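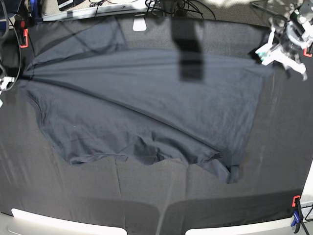
Gerwood Community Choir - minutes of the May planning meeting

Taken by me, Remedios Agbayani, because I was the one with a pen. Apologies in advance for my spelling of composers.

We got going at 7:10 in the upstairs room at the Lacson Street library. Twenty of the regulars made it, which is great for a rainy evening, and Wirklow sent two people over from their choir to talk about the joint concert (more on that in a minute). Last month's minutes were read and approved with one fix: I wrote that the altos were "flat," and what I meant was that the altos were "flat out busy." The altos would like that on the record. Done!

Money first. We have $1,318 in the account after paying for the spring sheet music and the piano tuning. The tuner has gone up on us again, so we talked for a while about whether we could get by with one tuning a year. The piano players in the room made faces. We voted to keep it at two.

Dues stay at $45 for the fall. I had floated putting them up a little and I still think we'll have to do it sooner or later, but people felt we should see how the concert does first, and I was happy enough to drop it. If you haven't paid for spring yet, please catch me at the break. I don't bite.

Joint concert with Wirklow. This took up most of the night. Their director would love to open with both choirs together, then a half each, then everybody back for the last three songs. We all liked that. What we didn't agree on was the order of the halves, because whoever sings second has to sit still for a long time in a warm hall first. In the end we flipped a coin and we're singing first. I'm thrilled, personally.

The hall at Lunditz is booked and the deposit of $1,000 is being split down the middle with Wirklow. The hall people want our half before the end of the month. Doors at 6:30, singing at 7:00, and we have to be out with the chairs stacked by 10:00. There was a question about whether the risers are included. I said yes, then I wasn't sure, so I'm going to call and check.

Song list. Still too long! We have 23 pieces in the folder and no room for more than 14 with the breaks. The two slow ones in Latin are staying. The sea song is staying, though the tenors want it down a step and I can see their point after the last rehearsal. We're dropping the medley. A few people were sad about the medley and it can come back at the holidays, when we have more time to learn the middle part, the bit where everyone comes in on a different word.

What to wear. Same as last year, dark tops and dark pants or skirts, no logos. Somebody asked if charcoal counts as dark. Yes, charcoal counts. Wirklow will be in blue, so we'll look fine next to each other.

Rehearsals. We're adding two extra ones before the concert, both from 6:00 to 8:30, both in our usual room. Please bring a pencil. I say it every time and every time I lend out six and get back two.

Other business. The library has asked us to stop propping the side door open with the hymn books. Fair. We'll find a proper wedge. Also the coffee urn is leaking again from the tap, and I'm taking it home to see if a new washer does the trick.

To do before next time:
Remedios - call Lunditz about the risers, pay our half of the deposit, fix the urn
Section leaders - send me your top 14 songs
Tenors - try the sea song in the lower key and report back
Everyone - dues, pencils

We wrapped up at 8:50 and then stood in the stairwell singing the end of the sea song for another ten minutes, in the lower key. It was better. Next meeting is in the same room at 7:00.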